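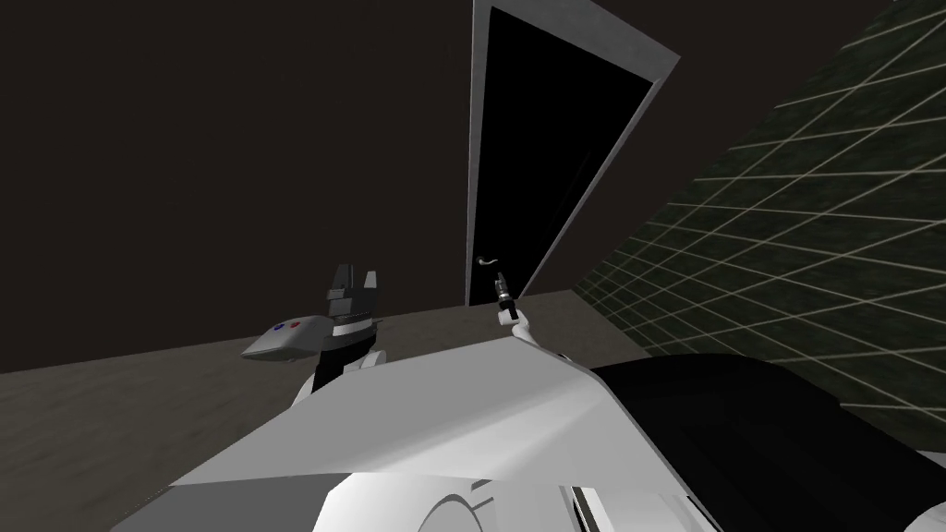
Can a robot do the chores yet?
Posted by Suha Geagea, February 2026
Print this page | E-mail to a friend

suha_g
My brother-in-law at Lerkton says we'll have a machine emptying the bins and opening doors for my mum within 3 years. I've only seen them do it in simulators. Would any of you trust one in a real kitchen?

wastcombe_adi
No. I work in a joinery shop and we looked at a two-armed one from Piretti. Fine at repeating a job, poor when the work had been moved. Someone had to stand next to it all day, so we didn't save a wage.

jl_kong
Depends on the chore. Picking up a hand tool and holding it upright is well within reach now, at least in simulation.
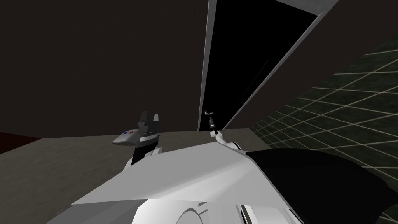
Right gripper with a small tool, simulated room

wastcombe_adi
Holding it is the easy bit. Let me know when it can use it on a seized screw.

fungping
I disagree with Adi. We've had a Liu arm loading trays for 12 months and it drops fewer than I do. Give it one job and a tidy bench.

suha_g
Mum's kitchen is not a tidy bench - there's a cat, for a start. What about the fingers? They look too simple for cups and pegs.

jl_kong
Two flat fingers will do a peg. A thin cup I'm less sure of, as you need to know how hard you're squeezing.
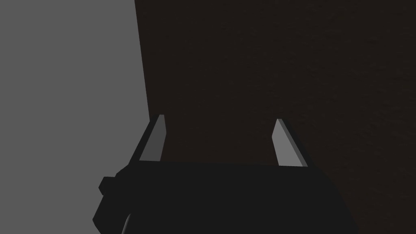 Two-finger gripper, open

fungping
Ours has much the same shape and I'd still not give it the good glasses.

wastcombe_adi
Then we agree on something. I'd wait, Suha. Get your mum a lever handle and a bin with a pedal.

suha_g
She has the pedal bin. Will look at handles.

Contact us | Copyright Wastcombe Workshop Forum | Back to top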